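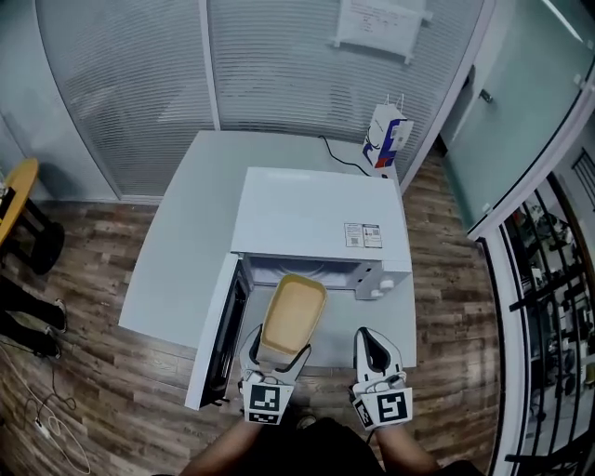 Raluca Nistor
I wouldn't throw the old jar out yet. Mornell changed the night cream in December and didn't say so, and if you have one of the old ones you are basically holding currency. Check the ingredients on the back. If squalane is third, it's old. If it's down in the basement with the preservatives, welcome to the new era.

drypatch_dana
OK, checked. Third. The jar I bought last month from Pellar has it near the bottom. So I'm not losing my mind, which is a relief, although my chin still looks like a croissant.

For anyone joining from the other thread: same name, same lid, same price, same lady with closed eyes on the box. The cream is thinner, it smells faintly of cucumber, and by morning my face feels like I slept on a plane. I emailed Mornell and got back "we are always evolving our textures with you in mind." I was not consulted.

greasyandproud
Unpopular view, I guess, but I like the new one better? The old one sat on my face like frosting. I'd wake up with my pillowcase moisturized and my hair stuck to it. New one sinks in, I go to bed, the end.

drypatch_dana
Your username explains a lot here.

greasyandproud
It's a lifestyle.

Godelieve Verbeke
I will be the boring one. Has everybody who hates the new cream kept the rest of the routine the same? It's winter, the heat is on, and half this forum started retinol after the big thread in the fall. When I hear "my cream stopped working" my first question is what else got moved around. I switched jars and noticed nothing at all. I also use a plain cleanser and I don't scrub.

Raluca Nistor
With respect, squalane went from third on the list to almost last. That isn't the weather.

Godelieve Verbeke
And something else moved up. What's third now?

drypatch_dana
Caprylic/capric triglyceride. Glycerin is still second.

Godelieve Verbeke
So there's still an emollient in there and still glycerin. A perfectly decent formula on paper. I agree they should have told people. I don't agree it's cucumber water.

Raluca Nistor
I never said cucumber water. I said new era.

mothball
I said cucumber water, in the other thread, and I stand by it.

hal_in_the_shower
Husband here, lurking on my wife's recommendation. I use whatever is in the jar. I have now been told there are two jars and that I was using the wrong one, the "good" one, on my elbows. How much trouble am I in?

mothball
On your ELBOWS.

drypatch_dana
Hal, do not go near that bathroom until this thread dies down.

Tansy_R
Can we talk about price? The old cream was expensive, but I could tell myself it was doing something. Now I'm paying the same for 60 ml of something that feels a lot like Salach's drugstore lotion, and that's $8 with a pump. I like a pump. I've never once dropped a pump in the toilet.

greasyandproud
Salach is fine but it pills under sunscreen. I tried it under Uzor and by lunch I was shedding like a cheap sweater.

Tansy_R
Under Uzor, sure. Everything pills under Uzor. I could put Uzor on bare glass and it would pill.

mothball
It does not pill if you wait. Put the lotion on, go make coffee, drink the coffee, then sunscreen. People slap it all on in one go and then blame the bottle.

Tansy_R
I have two kids and a bus to catch. There's no coffee interval in my routine. There's barely coffee.

Godelieve Verbeke
Use less lotion, then. A pea for the whole face, pressed in instead of rubbed, and the Uzor over it in two thin layers. I've done it that way for years in a hurry and I don't shed.

Raluca Nistor
Seconding the pressing. Also, to be fair to Salach, it has no fragrance, and Mornell's new one does. That would be my real complaint if I were Dana. Dana, does yours say parfum at the end?

drypatch_dana
Yes. Old one doesn't.

Raluca Nistor
There you go.

Godelieve Verbeke
Now that I would take seriously. If your skin is already dry and cross, fragrance is the first thing I'd cut, well before I started an argument about squalane. Stop the new jar for a couple of weeks, use the plainest thing you own, and see whether the chin calms down. If it's cracked, stinging or spreading, have a doctor look at it. We are strangers with opinions.

mothball
Speak for yourself, I'm a stranger with a magnifying mirror.

drypatch_dana
It's flaky, not cracked. It stings a bit when I put the cream on, which I'd been filing under "it's working."

Godelieve Verbeke
Dana.

drypatch_dana
I know.

pellar_points_lady
On the returns question from page one: Pellar took mine back opened. I brought the jar and the receipt, said they'd changed the formula, and the girl at the counter said I was the fourth that afternoon. They gave me store credit, no fuss. They did NOT give me back the 900 points I'd used toward it, and I've decided to be angry about that until spring.

Tansy_R
What are 900 points even worth?

pellar_points_lady
A travel-size hand cream. It's the principle.

mothball
My Pellar refused. Said opened is opened. So it may depend on the store, or on my face, which by then had an expression on it.

hal_in_the_shower
Update: the elbows have been discovered. I'm told there's enough left in the jar for her face if I "never touch it again, ever." What do I put on my elbows?

Tansy_R
Petroleum jelly and an old long-sleeved shirt. Big tub, lasts until you die.

Godelieve Verbeke
Or one of the urea creams for feet, if they're rough. Not on broken skin or you'll know about it.

hal_in_the_shower
I have purchased foot cream for my elbows. I feel I've been admitted to something.

greasyandproud
Question for the squalane people. Can't you just buy squalane by itself and add it? My sister does that with everything. Little dropper bottle, two drops in the palm, mixes it into whatever moisturizer was on sale.

Raluca Nistor
You can, and I do. I paid $17 for a bottle and it's lasted forever. Mix it in your hand, though, not in the jar. People get ambitious, stir it into the jar, and then come on here asking why their cream has separated and smells like crayons.

mothball
That was one time.

Raluca Nistor
I wasn't going to say who.

Godelieve Verbeke
Put it on after the cream if you'd like to keep things simple. One or two drops, pressed over the top. Mixing it in is fine too. I have never been able to feel the difference and I've tried.

greasyandproud
So the fix for the expensive cream is the $8 lotion plus a dropper bottle, and that's still less than one jar of Mornell. I'd like Mornell to read this thread.

drypatch_dana
They're evolving with us in mind, so they're probably in here now.

Tansy_R
Hi Mornell! Put a pump on it.

stillusingcoldcream
I've been reading the whole time and I don't know what squalane is. I've used cold cream since high school. My skin is fine. Should I be worried?

Raluca Nistor
No. Leave while you can.

drypatch_dana
Last report from me for now. Stopped the new jar, went to Salach plus the dropper oil at night, nothing else, no retinol (yes, Godelieve, I'd started retinol, I didn't want to say so in front of everybody). Chin has quit stinging. Still a bit flaky by the nose. I have the old Mornell saved and I'm not opening it unless someone gets married.

Godelieve Verbeke
I'm going to be very gracious about the retinol.

drypatch_dana
I appreciate it.

Godelieve Verbeke
When you go back to it, twice a week – and over the lotion at first, not under.

Raluca Nistor
Also, please don't save the old jar for a wedding. It's been opened. Look for the little open-jar symbol on the bottom with a number of months in it. Mine says twelve.

drypatch_dana
Mine has a price sticker over it. Going to get a fingernail under there, back in a minute.

mothball
If it's expired I'll take it for my elbows.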